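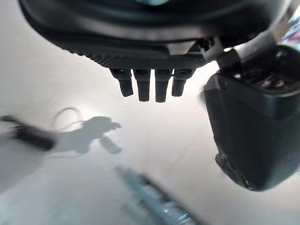
I finished the last season of Foltville on Sunday night, and I have been putting off writing about it. I watched the first season in one weekend when I was home sick, so it has a soft spot with me that it may not fully deserve. There are spoilers below for all of it, including the last episode.

For anyone who gave up after season one, the show is about two sisters who inherit a failing ferry company in a small lake town. The first season was mostly about whether they would sell. The second was about the older sister's marriage and a lawsuit that I never really followed. The new one skips ahead two years. The younger sister is back from the city, the ferry only runs in July, and the man who wanted to buy the company is now the mayor.

I liked the time jump more than I thought I would. The show never stops to explain what everyone has been doing. You pick it up from small things, like the sisters using the side door of their own office, or the cook at the diner not speaking to either of them. It takes until episode four to find out why, and the reason is pretty small, which felt right to me.

The middle is slow. Episode five is almost all one town meeting, and I checked how much time was left more than once. There is also a subplot with a missing ledger that gets a lot of attention and then gets settled in a phone call. My guess is that something was cut. The scene where the younger sister drives out to the old boathouse at night starts with her already angry, and I went back to see if I had skipped a part. I hadn't.

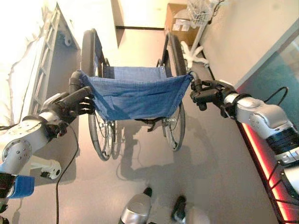
Do you need to watch the first two seasons before this one?

You need the first season, but you can get by with a recap of the second. The only thing from season two that matters in the finale is the letter the mother left, and the older sister reads the important part of it out loud in episode one.

The finale is where I think people will split. The ferry gets sold after all, for much less than the first offer, and the sisters don't have a big talk about it. They clean out the office. The older one finds a roll of 500 unused tickets and asks if they should keep them, and the younger one says to leave them for the new people. Then there is a long shot of the lake and the credits come up.

I was annoyed for the first few minutes. Three seasons of fighting over this boat and we don't even see the papers get signed. By the next morning I had come around to it - the selling was never in much doubt, and I cared more about whether the two of them would still be talking to each other. They are, more or less.

What I still don't like is the mayor. He was a good villain in season one since he was polite and usually right about the money. Now he gets a speech in the rain. The actor does what he can with it, but it sounds like it came out of a different show.

The music is better this time. They dropped the banjo theme from the opening and use a short piano piece in its place. I never skipped it.

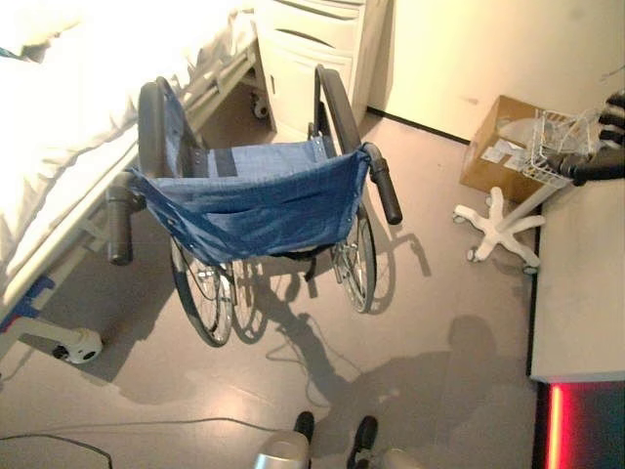
Bed, rail and blue wheelchair.

As for what comes next, the ending leaves enough room for a spinoff about the diner, and I would watch one. I don't want a fourth season of the main story.

I have two things lined up now. One is Drumavico, the heist movie that everybody at work saw over the holidays. The other is Dramani, a six-part series about a family of stage magicians. I tried the first episode of that one last month and fell asleep, but it was late and I'm willing to blame myself. I'll probably start with the movie.

If you have finished Foltville and saw the boathouse scene differently, leave a comment. I would like to know what she was so mad about.

Posted Wednesday, February 9, 2022
Filed under: TV, endings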